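Simulated test rules: frequently asked questions
Grullow testing group. Revised Oct 3, 2023

Do the rules apply to simulated runs?
Yes. People keep hoping otherwise. A run in a simulator is a claim about how an arm behaves, and it gets checked like any other claim.

Can I report my best run?
No. Report all 30. If a supplier sends you one clip and a percentage, ask for the other 29.

Who signs off?
Two people, and neither may have written the controller. At present that means Augustina Kpodo and Nii Arthur.

Statidora says its task set is "industry standard". Is it?
Whose industry? We have asked and are still waiting. Use it if you like, but write down the version.

May I change the lighting between runs?
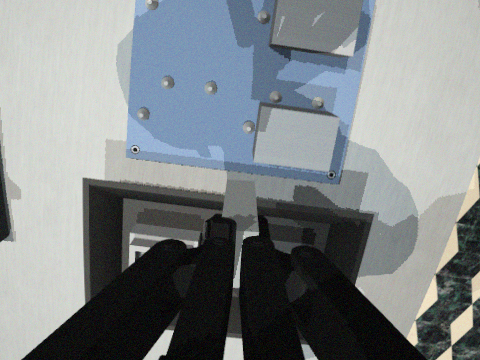

Lighting counts as a test condition, so the settings go in the log before you start. We were lax about this until May, and three sets of results had to be thrown out. Shadows are the usual trouble. On the blue board with the grey pegs they fall in hard angular patches, with one peg sitting in the dark between the two blocks, and a score from that setup tells you little about flat, even light – whatever the sales sheet says. Change the light and you have started a new test.

Does a pass mean the arm is safe on a real bench?
No, and please don't write that it does. Rule 2 covers the wording.

Where do I send objections?
To Wumpini Agbenyega, in writing, with the log attached.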